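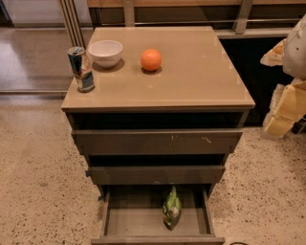

The checklist taped up in the Grammont test hall runs to 70 lines, and Helmut Fröhlich has stopped believing in most of them. He spent eight years writing safety rules for factory arms bolted inside cages. Now he is asked to sign off on machines that will open drawers in people's homes, and he thinks the paperwork is getting ahead of the work.

Take the drawer test. Under the house rules at Bimix, a robot passes if it can handle a drawer and a few household things without applying more force than the limit. A can, a bowl, a piece of fruit, something in a crinkly package. "Fine," Fröhlich says. "Now tell me what the limit is for an orange."

There isn't one. The rule gives a single figure for every object, borrowed from an older document about clamping. It also says nothing of wear. Scratches on a drawer front don't count as a failure, and the scoring sheet has no box for them. A customer might see that differently.

Bamum, which sells a rival arm, says its own code of practice is stricter and asks for 400 runs before release. Ask how many of those runs may use the same cabinet, though, and the answer is all of them. Same height, same floor, same light.

Fröhlich would rather see five cabinets nobody has practiced on, and a published list of every run that went wrong. Baysal, the consultancy drafting a shared version of the rules, has promised to consider both – in an annex, which companies would be free to skip. The next draft is due in December. He has asked for the annex to be moved to page one, and is still waiting for a reply.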